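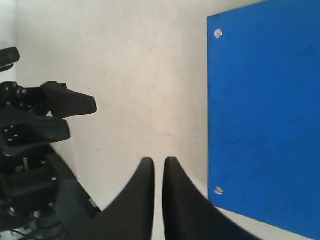 Koser Tool Cabinet, Three-Door

I've been selling shop furniture for 15 years and this is still the cabinet I end up talking people into. I have one at home, one behind the counter, and my brother-in-law has the one I was supposed to get for the garage (long story, he had a truck and I didn't).

It's a plain steel cabinet, powder coated, with three doors and adjustable shelves. You can park a bench vise on top and it won't complain. The doors close with a proper click, and the hinges come out with a hex key if you ever need to swap the side they open on.

Colors

Blue, gray or cream. Blue outsells the other two by a mile! Cream takes a little longer to arrive because Kohlhase only sprays it when they have a full batch, so ask me before you plan your whole weekend on it.

What's in the box

Cabinet body, doors, 7 shelves, shelf clips, two keys per lock, and leveling feet. Wall anchors are included too, but they're meant for masonry. If you have drywall, send me a note with your order and I'll throw in the right ones.

Putting it together

Get a second person for the doors. The rest you can do on your own in an evening. Leave every bolt finger-tight until the back panel is in and the body is sitting square, then go around and tighten. I did it the other way on my first one and spent most of Sunday undoing it.

Set the feet last. Garage floors slope toward the door more than you'd think, and a cabinet that leans forward will swing its doors open at you.

What customers tell me

Mansa Abubakari runs a bike repair place and bought 3 of them, bolted side by side. He'd like a deeper bottom shelf for pumps, and so would I. Birgit Meinecke keeps pottery glazes in hers and says the shelves wipe clean with dish soap.

Price and delivery

2,490 with delivery to the curb. Carrying it inside is extra if there are stairs, so please mention stairs! We deliver to Trititz and the nearby towns ourselves, and everything farther out goes by freight.

Spare keys, clips and single shelves are always in stock. Give me the number stamped on the lock when you order keys.

Price last checked 28 August 2025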